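Re: council PR contract

The quoted part is from the message sent to the list in May, for those who joined since.

> The Trukbridge council has hired Postgate to handle "reputation and outreach" for 12 months. Does anyone know what it costs, and whether it went to a vote? I can't find it in the minutes.

I asked the clerk's office for the contract and got it this week. My notes are underneath, written up as I'd post them on the site.

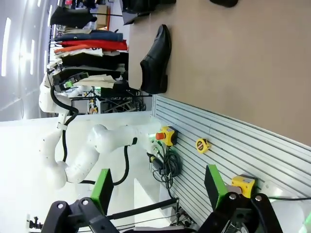

TRUKBRIDGE, August 16, 2024 - The contract never went to a vote. It was signed under the office supplies and services line, where anything below the bidding limit can be approved by the council president alone. The first invoice is for $400. The later ones are bigger, and two of them don't list hours.

The work itself is thin. Postgate wrote four press releases and one op-ed on the Zultov land sale. The op-ed ran under the council president's name and called the critics "a small group." The petition against the sale had 482 signatures. The last council election was decided by 185 votes, so I wouldn't call that small.

One of the releases also says the Ramanauskas property was "never under consideration." The planning agenda from the spring lists it as item 6.

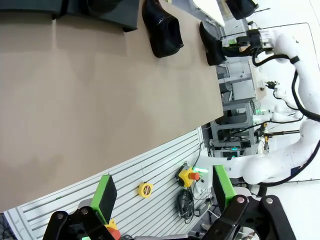
Black shoes on the tabletop and in the gripper.

I don't object to a town paying someone to write its press releases. I object to paying for an op-ed in a political fight and booking it as supplies.

> Also, would it help if more of us wrote in?

Yes, but keep it short and ask for one thing: the missing hours on those two invoices. If you get an answer, please send it to the whole list. I can forward the contract as a PDF to anyone who wants it - reply to me directly, the list strips attachments.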